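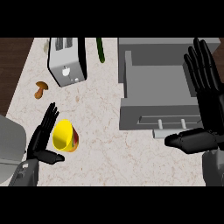 One reader writes that her drawer demos keep getting thrown out, and do I have any tricks for the handle, please, before she throws the gloves out too?

Search tips Go
Posted in January by the Jornoveck kitchen page

Oh, I do! I've recorded more than 800 kitchen demos in the Kröger simulator by now, most of them in my socks, and drawers ate up a good part of the first batch.

Start with your own hands. Rest them on the table, wait for the robot's hands to settle, and only then begin. If you start while they're still drifting, you'll teach the drift (ask me about the whole evening I had to redo).

For a bar handle, come in from the front with your fingers open and stop just short. Look at your thumb. Mine wants to lie right across the bar, and then the fingers have nowhere to go. Pull straight back with your whole forearm and keep the wrist quiet. Let go completely before you move away, or the last bit of your demo is a hand dragging a drawer around.

Cups are easier, but come at them low and from the side, with a nice wide gap between fingers and thumb. A yellow cup on a pale counter is a pleasure. Anything pale on pale, I turn the headset brightness down a notch.

Do one thing at a time! I know it's tempting to reach for the cup with the left while the right is busy at the drawer, and if your task sheet calls for both, fine, but practice each side alone first. I do 7 of each, then put them together.

Keep your clutter where it is between takes unless you mean to move it. When I do shuffle the toaster or the mushroom, I write it in my notebook, next to the take number. It's a 1963 household ledger with nice wide columns, and I love it.

My Brusenero gloves need recalibrating every 17 takes or the thumb goes mushy. The Camell ones hold out longer but they're hot. Cotton liners help, and they go in with the dish towels on a warm wash.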